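4. Cleaning and storing the Broko bench fan

Clean the fan every 100 hours of use, or more often in a dusty room. Colour the reminder square on the service card each time.

1. Turn the speed dial to 0 and unplug the fan at the wall.
2. Wait for the blades to stop.
3. Press both side tabs and lift off the front guard.
4. Wipe the guard and blades with a damp cloth and a drop of dish soap.

CAUTION: Do not spray cleaner onto the motor cover or rinse it under the tap.

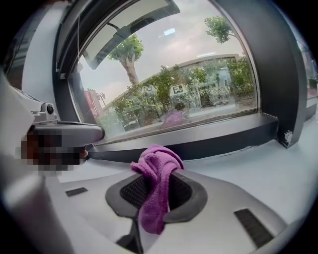
5. Let all parts dry fully before refitting the guard. Both tabs must click.
6. Plug in and run on the lowest speed for a minute. If the fan rattles, switch off and check the centre nut.

Note: Models sold before September have one tab and a screw. Do not overtighten the screw.

Storage

Wind the cord in a loose coil and keep the fan upright. Leave 50 mm clear on each side. Do not stack anything on top.

Replacement guards are sold through Prodora dealers. Quote part 499 when ordering.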